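Getting the corner behind the big plants properly clean (tile floor, white pots)

Community Help > Home and Floors > Indoor Plants

Posted by Damián Gallegos
Saturday, August 26, 2023
338 views

Hi all! I've finally got the plant corner I've wanted for years and I love it to bits, but I have no idea how to clean around it. There's a big heart-shaped-leaf thing in a white pot (it came with no tag, so if anyone wants to guess, go ahead) and a tall one with skinny dark canes like bamboo. Beige tile floor, white curtain next to the leafy one.

Two problems. First, everything drifts into that corner. Wrappers, cups, boxes I mean to flatten, bits of dry leaf. Whenever we have people over it ends up on the floor by the plants, and I sweep the middle of the room and leave the edges for later. Second, the grout near the pots is getting darker than the rest and there's a faint ring where the leafy plant used to stand, before I moved it over in July.

So what order do you do things in? Do I move the plants out first or pick up first? And is there anything for the ring that won't wreck the tile? I've tried plain water and a sponge. The shop in Vuldale sold me a floor soap and it smells amazing but the ring is still there.

Hartley406

pick up first, always. then sweep, then mop. vinegar for the ring

Lakmal Jayawardena

What a great pair of plants to have! I have a very similar corner and I've gone through all of this, so let me be long-winded.

Please hold off on the vinegar until you know what your tile is. On glazed ceramic a weak mix is usually fine, but on natural stone it can etch the surface, and regular use isn't kind to grout either. A ring under a pot is very often just minerals from hard water plus a bit of soil. I'd start with baking soda and enough water to make a paste, leave it on for ten minutes, rub with an old toothbrush and wipe with clean water. Mine needed 3 rounds. The first one did so little that I nearly gave up, and then the third one took it right off and I was so pleased I went and did the hallway.

As for the order, leave the plants where they are to begin with and bring the trash bin to the mess. Carrying things across the room one by one is what makes the job feel huge! Put it in the middle of the floor, clear everything within reach, then shift it along. Cups and mugs go to the kitchen in one trip at the end. 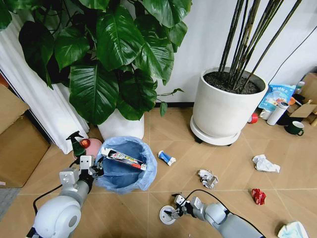 Bin out on the tiles, plants still in their places.

Long boxes are the annoying ones. If you lay one across the top of the bin it blocks everything else, so I'd flatten it and put it with the other cardboard. Same for anything stacked along the wall.

Only once the floor is clear do I touch the pots. If your planter has wheels under the saucer, lovely, roll it out slowly with one hand low on the pot. If it hasn't, tip it a little and slide an old towel underneath, then pull the towel. Lift the big leaves out of the way as you go, they crease easily. Hook the curtain up over a chair before you mop or the hem will drink up the dirty water (mine did).

Sweep twice, the second time with a damp cloth over the broom, and you'll get the dry soil that hides in the grout lines. Let the tile dry completely before the pots go back.

Oh, and wipe the leaves while you're there! Soft damp cloth, one hand under each leaf. They come up so shiny.

Damián Gallegos

Paste it is, thank you! Two rounds in and the ring is half gone already. The towel trick worked on the leafy one too. Going to do the curtain side tomorrow.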